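To: Pratero household and kitchen list
Date: 2024-02-02
Subject: Re: Re: trays, and what people stand on them

> I run drinks for a monthly supper club, 70 people when the weather
> is decent. We have always carried bottles out in a crate and poured
> at the table. Somebody has now donated a stack of plastic serving
> trays and I am told we are a tray operation. Two questions. Is there
> any sense in standing a full-height soda bottle on one of those, or
> are they strictly for glasses? And where on the tray does it go? I
> have been putting it dead center and it feels like carrying a
> lighthouse.

Welcome to the tray people. We are insufferable, but our carpets are clean.

To your first question, yes, with limits. A soda bottle on a flat plastic tray is fine for the length of a room. I would not take one up the stairs at the Grurkthorpe hall, and I have the stain to prove that I once thought otherwise. Two bottles are worse than one in a way that does not feel like simple addition. They talk to each other. If you must take two, let them touch, with the heavier one on your side.

The second question has started fights on this list before (see the August thread, if the archive is up again, and bring a sandwich). My position has not moved. Center is wrong unless you are carrying the tray flat on one palm like a waiter in a movie, and you are not doing that, because you have 70 guests and a deposit on the hall. Carry with two hands on the short sides and the bottle wants to be close to you, so the weight is over your wrists and the glasses get the far end. Then you set the tray down, turn it around, and the glasses are facing whoever wants them. The bottle now stands at the back, where a small child has to work for it.

A few odds and ends from a long career of mopping:

Get the rim you can feel with your thumb. Trays with no rim are placemats with ambitions. I still use the Kahraman ones with the raised edge, which are ugly and have outlived two kitchens.

Check the feet of the bottle. The lobed bases on soda bottles stand well on a smooth tray but will slide if there is so much as a spoonful of water under them. Wipe the tray, wipe the bottle, then load. A damp dish towel laid flat under everything stops most of it. It also looks like you have given up, so your call.

Caps on until the tray is down. I know it seems obvious. I have watched grown adults loosen the cap "to save time" and then walk into a door.

Put your spares on the table standing up. People lay them down so they won't topple, and then they roll, and the next person to open one gets a shower. If the table is crowded, the spares go under it in your crate, which you should keep. Never let anyone tell you that owning trays means giving up the crate.

As for color, someone will tell you to buy white to match the tablecloths. White trays vanish on a white table and get elbowed. Red is cheerful and hard to miss.

Pictures of what I mean by the back of the tray, green bottle on red: 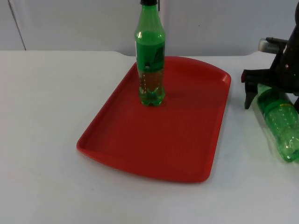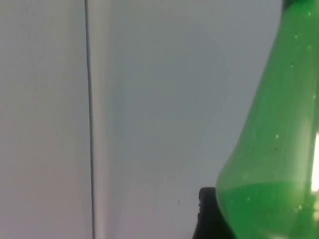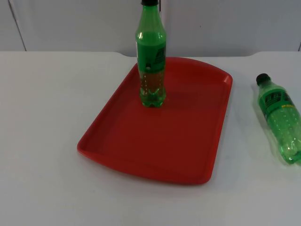 Glasses then go in front, tallest nearest the bottle, and never right up against the rim or you will not get your fingers around them. Load the bottle first and the glasses after. Unload in the opposite order, or the whole thing tips toward you the moment the front is bare and you reach across. For 70 people I would run two trays and have a third waiting, loaded, on the sideboard. One tray per pourer. Shared trays end in apologies.

If your donated ones are the thin kind that flex when you lift a corner, use them for bread and bill the club for proper ones. I saw a stack of 30 going cheap in the Urkel clearance room last time I was over there, decent rims, no lids. They may be gone by now. I took four and told everyone at home it was two.

Also, whoever has my long-handled bottle brush from the last swap, I would like it back before the next one — no questions, just leave it in the box by the door.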